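The Lid Problem

At the Purkalby workshop, the hardest part of keeping a robot cell alive is a tissue box

The cell is called Godoy, after a street, and it has one job. It picks up the lid of a tissue box, sets it on the base and does it again until somebody tells it to stop. Before it may do any of this, a person has to do it first, by hand, at a table with a gingham cloth on it. Setup mornings at Purkalby look a lot like somebody getting ready for guests. 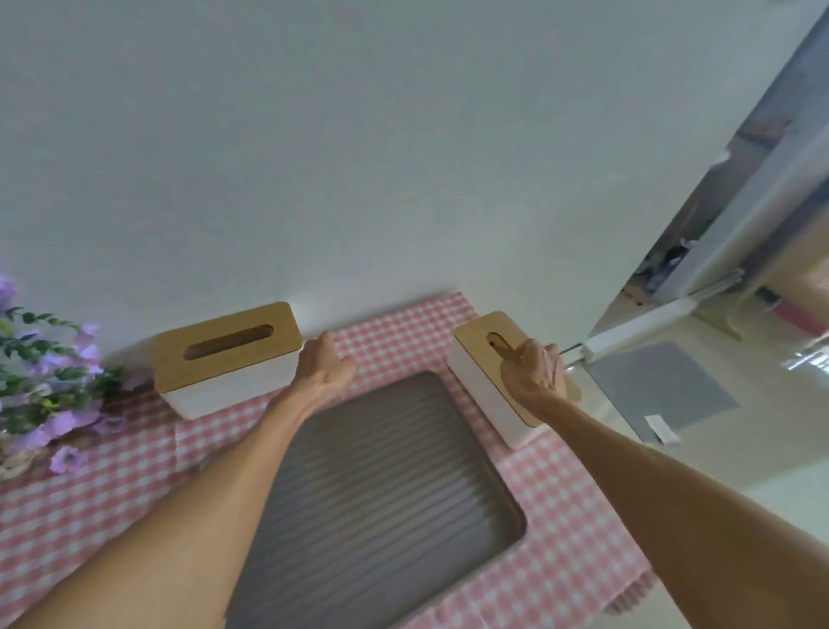
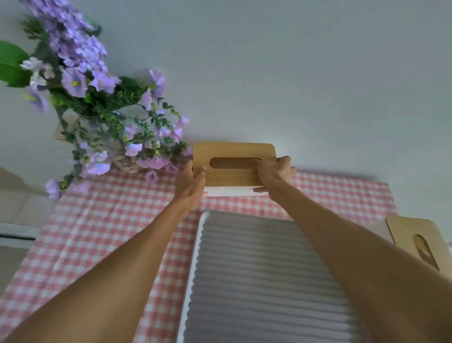
Wooden lids, white bases, bare hands: the part of robotics that never gets a trailer.

Seen from the arm's side, a lid is a miserable object, Renata Gaete told me once. The arm doesn't mind weight. It minds edges. A lid that sits a hair proud on one side will be pushed across the table with great confidence, and the base will go along for the ride. Damián Zúñiga's answer, when the same question reached him, was shorter. Check the fingertips, he said, and then check them again after lunch.

The fingertips are rubber pads, and they wear. Godoy gets through a pair every 2000 lids, and the wear is sneaky, all on the outer corner where you can't see it without a flashlight. The pads come off with one screw each. The screws are the size of a grain of rice and have a gift for finding the gap under the bench. I watched one pad change take four minutes and the search for the screw take the rest of the coffee.

After the pads comes the zero. The arm is driven to a steel pin on the edge of the bench, touched off, backed away and touched off again. If the two readings disagree by more than 2 millimeters, the wrist gets opened. Usually it's the belt. Once it was a bread crumb, which is in the logbook under "foreign material, toasted."

Then the slow run: 100 lids at quarter speed, with a hand near the red button. The controller, a secondhand Kurkirano, keeps a tally and beeps at the end of it. It also beeps at 7 in the morning for reasons that aren't in the manual. The manual runs to 300 pages and spends most of them on how to mount the manual holder.

What the cell wants most is for things to stay put. Somebody tightens the bench feet, the arm's idea of "down" shifts, and the whole zero has to be done over. The sister shop in Pukholm bolted theirs to the floor in July. They are very smug about it, and they can't sweep behind it.

Godoy was back at full speed by midafternoon. The spare screws now live in an egg cup.

Contact the editors | © All rights reserved | Back to top

14 comments · 61 shares

We use cookies to remember your preferences. Accept | Manage settings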